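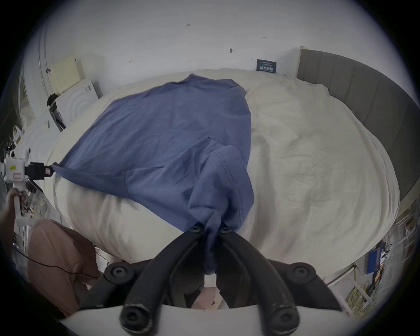

Workshop notebook, Monday, January 11, 2021

First day back with the full table of work. I write down the Moltia coat first while it is fresh, and then the small matters.

Moltia coat, third toile

The shoulder is better. In December we moved the shoulder seam to the back and it made the collar fall open, and I did not believe Nantana when she said the problem was in the sleeve head and not in the shoulder. I put the seam back to the old place this morning and took the sleeve head down by 5 mm only. On the stand the front now hangs straight from the neck to the hem. The drag line under the arm is still there on the left side. On the right side it is gone. I checked the notches two times and they agree on both sides, so I suppose the stand is turned a little on its pole. To be checked with a person before I cut anything.

The back vent wants to open. I pinned it closed and it pulled at the waist, then I let it go and it opened again by itself when the weight of the lining was added. For this I see two ways. One is to add to the center back from the hip down, which changes the stripe. The other is to cut the vent facing on the straight grain and put a stay tape inside, and leave the pattern as it is. I prefer the tape. Nantana Sriwong prefers to change the pattern, she says a tape is a repair on a thing that is still on paper. She is maybe right but the stripe is the reason why the client wants this coat.

Pocket: the welt is too narrow for this cloth. When I turn it, the corner becomes a small hard ball and the iron makes it shiny. Make the welt wider, and grade the inside layers before turning. I have made a sample with the wider welt and pinned it on the card.

Collar stand: no change. Please do not touch it.

Cloth from Pendik

The wool came on Saturday and it is not the same as the sample swatch. The color is good in daylight. The hand is drier and the cloth is less dense, when I pull a thread from the cut edge the next ones come with it. I washed nothing yet. I steamed a square and measured it before and after, and the shrinkage is more in the length than in the width, as normal for them, but more than last time. So everything must be steamed before cutting, the full length, on the big table, and left flat until the next day. I know that we do not like it when the big table is blocked. There is no other way that I can see.

Their paper says article 2493. On our order we have the same number, so it is not a wrong delivery. I think they changed the finish and did not tell it to anyone. I have written them a polite letter with a piece of the old swatch and a piece of the new cloth. If they answer by telephone, please write down who is speaking.

Fraying test on the new cloth:
Cut edge, no treatment: opens immediately, not usable.
Zigzag, wide: holds but the edge becomes wavy.
Overlock, three threads, low tension: flat, clean inside.
Hand overcast: very nice, too slow for the whole coat. We could do it at the armhole only.

Decision for the moment is overlock and then the Hong Kong finish where the lining is open. The bias strip should be the thin silk, as the cotton one makes a line on the outside after pressing.

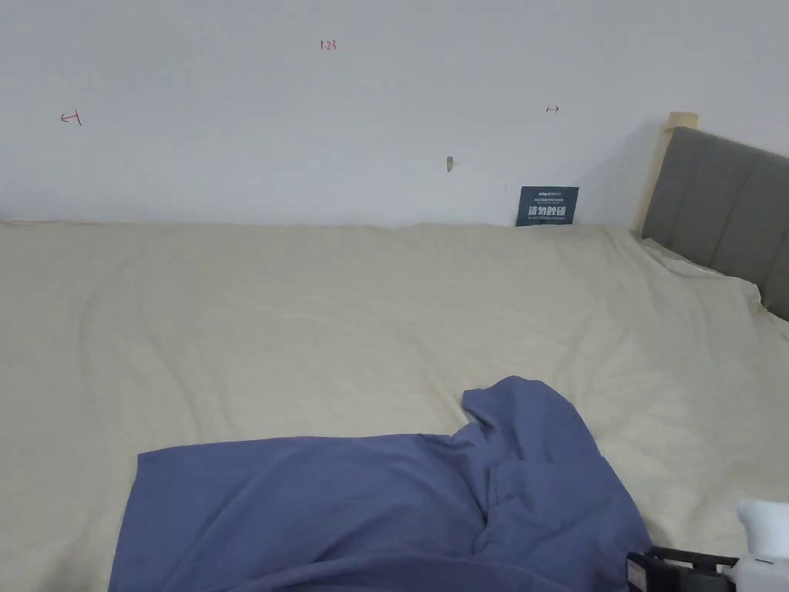 Wall above the bed, with the small red 123 and the two red arrows.

Thread and needles

The box from Trasto is thinner thread than what is printed in our order book. It runs well in the straight stitch machine. In the buttonhole it looks poor, one can see the cloth between the stitches. I made a buttonhole with double passage and it is good enough for the lining pocket but for the front of a coat I want silk twist and done by hand. Somebody must decide this with the client before the price is fixed, and it should not be me, I always say yes to handwork and afterwards we lose the evening.

Cones are of 1000 meters. For one coat, with the lining and the basting, I estimate that one cone is enough, but this is without mistakes. Order accordingly.

The needle in the second machine had a small hook at its point, I felt it with the fingernail. This explains the pulled threads in the satin last month. I changed it. We should change the needle at the beginning of every new cloth and not wait for the cloth to complain. I put a paper strip on the machine head where one can write the date.

Bainbridge order

They telephoned about the blouse with the tied neck. They want the tie longer and they want it in the same cloth width, which is not possible without a join. I explained that the join can be hidden under the knot. The lady was not convinced, so I promised a sample. To be made:

one tie with the join at center back, under the collar
one tie with the join at the knot
one tie cut on the cross grain, no join, to show how it hangs differently

The third one is only to show. It is stiff and the end stands out like a leaf. But if they see it they will stop asking, I hope.

They also asked if the cuff can have covered buttons. Yes, up to 13 on each cuff if they keep the present length of the opening, with loops, but then the loops touch each other and it is a slow thing to close. I proposed fewer and more space. We wait.

Their size chart is again a new one. The hip is changed and the waist is not. I printed it and put it in the folder on top of the old ones, please do not throw away the old ones, we have blouses in work which were cut by those.

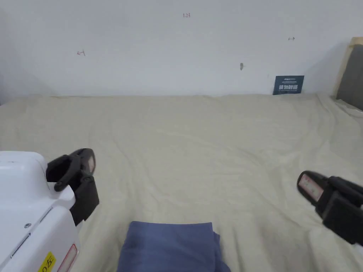
Photo: Nantana Sriwong

Pressing

I burned a press cloth. It was the cotton organza, which I like the most, so I am a little angry with myself. The thermostat on the smaller iron is jumping: on the middle setting it heats the way the high setting should. Until it is repaired use it only for cotton and canvas. Do not use it for fusing at all. I tried a piece of fusible with it and there are bubbles on one half of the piece and nothing on the other half.

For the Moltia fronts we anyway do not fuse, it is pad stitched canvas. I cut the canvas on the bias for the chest piece and on the straight for the main piece. The hair canvas must be soaked overnight and dried flat. I forget this each time, so I write it larger on the card.

Notes on pad stitching, for myself mostly: the stitches on the lapel should be shorter near the point. Roll the lapel over the hand when stitching, do not lay it on the table. If the stitch shows on the under side as a dot, it is correct, if it shows as a dimple, it is too tight and the thread has to be cut and made again. My row near the roll line was too tight today. I took it out.

Pattern cabinet

I found the sleeve of the old trench between the skirts. There is no name on it, only a grain line and "cut 2". Please, each piece must have the style name, the size, the piece name and the date, also when it is a trial. I spent a large part of the afternoon with this sleeve and I am still not completely sure that it belongs to the trench and not to the raincoat which came after. The elbow dart is in the raincoat position but the length is from the trench. I hung it with the trench and made a question mark in pencil.

The brown card is nearly finished. The thin white one is not good for sleeves, it bends at the notch.

For tomorrow

Steam the Pendik wool, first length, and clear the big table before it.
Canvas into the water tonight.
Ties for Bainbridge, at least the first two.
Ask Nantana for a fitting on a person, with a sweater under the coat, as the client will wear it.
Take the small iron to the repair shop. The receipt is in the button drawer, I think.

Vent question stays open. I will baste the tape in the left half of the toile and leave the right half without, and then we look at it together.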